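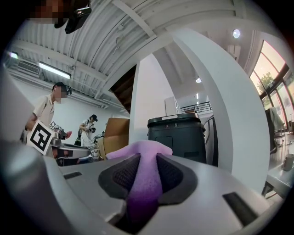 3.2 When do managers give up on a player?

I've played fantasy basketball for longer than I've done research, so I came into this part with a hunch: people drop slow starters way too soon. To check it, we took 2,000 drops from the Findham public leagues, all made in October, and followed each player for the next 18 games. We left out anyone who was dropped while hurt, which is a different kind of decision (and a messy one!).

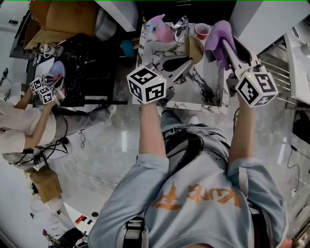
Figure 3. A person holding two grippers over a marble-patterned table, viewed from overhead.

My hunch held up, but only partly. Players picked early in the draft bounced back a lot, and the folks who cut them mostly wished they hadn't. Late picks were another story – they stayed bad, and dropping them fast looked like a pretty smart move. Beverley Pomare had warned me this would happen, and she was kind enough not to gloat.

We also tried the same thing with the Dunstan leagues, where rosters are only eight deep. Managers there are much quicker to cut, I guess because one cold shooter hurts so much more on a short bench. I'd love to say how much of that is roster size and how much is just the crowd that plays there, but our data can't split the two. Section 3.3 gets into trades, where the draft-spot effect shows up again.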